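Getting the Back Room Ready for Guests

June | by Iida Vuorinen

So my sister is coming to stay for two whole weeks and she's bringing the dog, and I have been in a mild panic ever since she called. Our back room has been the place where stuff goes to be forgotten (skis, paint, a bread machine from Wainwright that I used twice, maybe). I started pulling things out after breakfast and by lunch you couldn't get down the hall! I did find my good scissors, though, and enough rough, fraying cloth to keep me in craft projects for years.

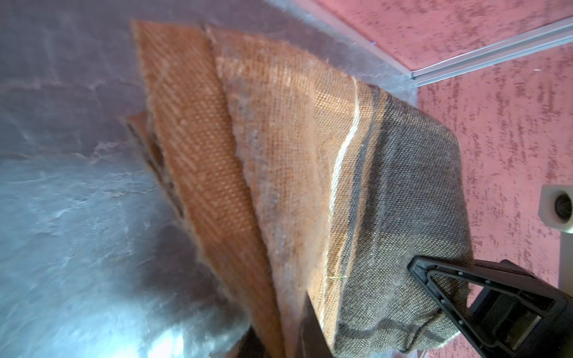

The stove question

The room has a little Jotel wood stove that came with the house, and everybody has an opinion on it. My neighbor says keep it. My husband wants the floor space. I went over to the shop in Fumville to ask what a new flue would run and the man said 4000, without even blinking, so I bought a bag of kindling and went home. For now it stays put with a fern on top and we'll talk again in the fall.

The bed is a Kostberg daybed, secondhand, 25 dollars, and it squeaks like mad. I've tightened every bolt I could find. If you know a trick for that, please leave it in the comments, I'm begging you! Next up is paperwork, which I've been putting off since tax time.

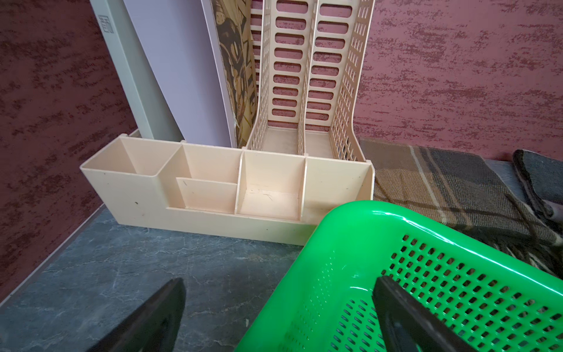

File slots at the back, cubbies in front.

I still need curtains, and a lamp that doesn't buzz. She gets in at 4 p.m. and I haven't even thought about dinner.

Recent Posts
Rhubarb, Again
Painting the Porch Steps
What I Packed for the Lake

Contact | Copyright Iida Vuorinen | Back to top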